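Progress report to the Mavico fund – Kustdale Handling Group
Project: Flastard, comparing hand-held grippers for everyday objects
Period covered: March to May

Thank you, first of all, for your patience over the spring, and for the kind note that came back with our last report. We have tried to take your advice and write a little more about how the work is going day to day, and a little less about what we hope it will lead to. If that makes this one longer than you would like, the money and the timetable are both near the end and can be read on their own.

## Where we have got to

When you agreed to support Flastard, we set ourselves a fairly modest question. We wanted to know which of the hand-held grippers within our reach is the best one to put in people's hands when we record them picking up, moving and putting down ordinary household things. The recordings will later be used to teach the arm at our Salinas workshop, so whatever the gripper does badly, the arm will learn to do badly too, and we would much sooner find that out now.

We have 4 sets of finger pads to compare, all of them fitted to the same kind of two-jaw body with a camera looking out over the fingers. By the end of May we had 330 recorded picks that we are happy to keep. The first fortnight's work is not in that number. The camera on one unit had been set with its focus left on automatic, and it kept hunting between the pads and the table behind them, so we put those recordings aside and began again with the focus locked.

Most of the sessions have been held at an ordinary table with ordinary clutter on it. We did talk about using a plain grey bench, as we had written in the original plan, and we spent a morning on one. It gave lovely clean pictures, but the arm in Salinas will never be asked to work anywhere so tidy, and we decided to leave the bottles and packets where they were. We hope you will agree that this is a fair change to the plan. It costs nothing and it has made the results a good deal more useful.

## Soft things

Soft objects have taken up more of our time than we allowed for, and we have grown rather fond of them all the same. Our soft set is a knitted sock, a plush hamster, crumpled tissues and a thin plastic bag, and the task is to lift one item at a time in or out of a cardboard tray without disturbing the others. The sock is the hardest of them. It hangs differently every time, it spreads wherever it touches the card, and any loose threads are apt to find their way to a pivot screw.

The lighter blue rubber pads have done best with it so far. They give a little as they close, and the person holding the gripper can feel when there is cloth between them, even a single layer. The harder pads need a firmer squeeze, and by the time the squeeze is firm enough the fingertips have usually pushed the fabric away. We would not want to make too much of this until the second round is finished, but three of the people who tried both kinds said the same thing without being asked.
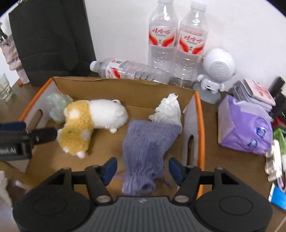 ## Small and rigid things

Rigid objects have been easier going, with one exception, and the exception is anything flat. A bottle on its side more or less finds its own way into the jaws. A thin disc has to be met squarely by both pads, and if one jaw arrives a touch before the other the disc turns on its edge. We have added a simple drill for this at the start of every session – pinch the disc, hold it upright, count slowly to three, put it down – and it has turned out to be a very quick way to spot a linkage that has worked loose. Twice now it has sent a unit back to the drawer for tightening before any recording was made with it.

We also tried working with more than one gripper out over the table. We had expected people to find it awkward, and they did for the first few minutes, but they soon settled. The greater trouble was for the cameras. With a second gripper close by, part of the view is taken up by its body, and if it is held too near it can hide the very thing we are trying to see. We now ask people to keep the idle one well out to the side until it is needed, and we go through the first recording with them straight away so that they can judge the distance for themselves.

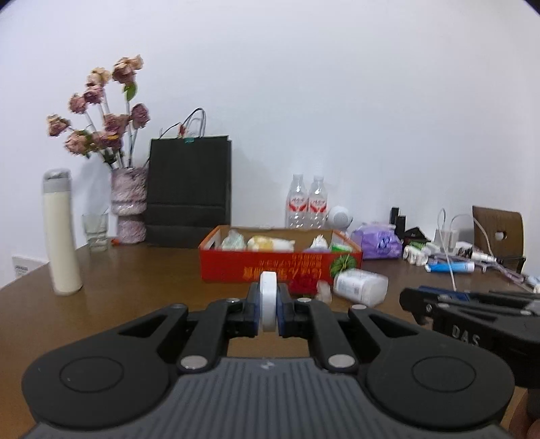 *White disc held upright between the dark blue pads, with a second gripper to the right.*

## What has not gone so well

The wrist strap is still not right. After 30 minutes or so of steady work people begin to rest the gripper on the table between picks, and then the base plate picks up scuffs and the view tilts. We have tried a wider strap and a foam handle, and we prefer the foam, though it makes the whole thing a bit bulky for smaller hands.

We are also behind on the written notes. Every recording ought to carry a line saying which pads were fitted and what was picked up, and in April these were filled in at the end of the day from memory. We have gone back through them all against the pictures and corrected what we could. The notes are now written before the next pick begins, which slows us down slightly and saves a great deal of grumbling later.

## Money and time

Spending is within the budget you approved. We have spent less than planned on the bench, and would like your permission to put the difference towards spare pads, which wear faster than the maker's leaflet led us to hope. The travel line has not been touched yet, as the visit to Salinas has moved to the summer.

The timetable has slipped by 3 weeks, nearly all of it owing to the focus trouble at the start. We expect to make up part of that, and the final comparison should still reach you before the end of the grant.

## Next steps

- Finish the second round with all the pads, soft set first.
- Settle the handle, and fit the same one to every unit.
- Send a first batch of recordings to Salinas so the arm team can tell us what is missing.
- Try the disc drill with people who have never held one of the grippers before.

If anybody from Mavico would like to come to Kustdale and have a go at the sock, you would be very welcome. Mornings suit us best, and a few days' notice is plenty.

With warm thanks from all of us on Flastard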